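I finally got along to the open day at Relia in September, and I'm so glad I did! Jahangir Talukder was running the tidying demo when I squeezed in at the front. 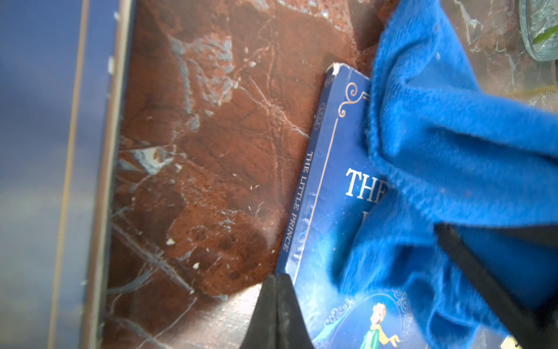
Cloth is the hard part, Jahangir told us, as it never sits the same way twice. The arm had gone in over a fuzzy blue one bunched up on top of The Little Prince (a well-loved copy, scuffed on the lower part of the spine), and I'm afraid I held my breath.
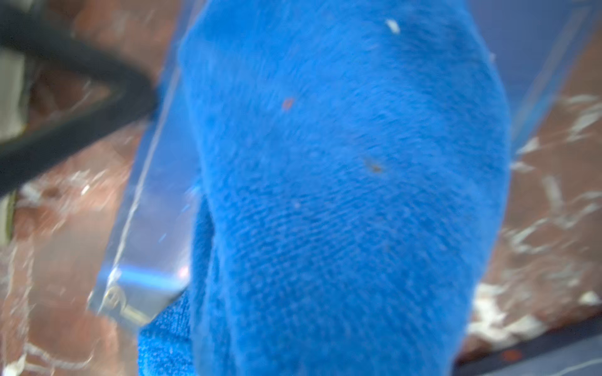

They've logged 2949 tries at this sort of job so far, and he'd like another 1000 before Christmas. I asked far too many questions and missed my bus.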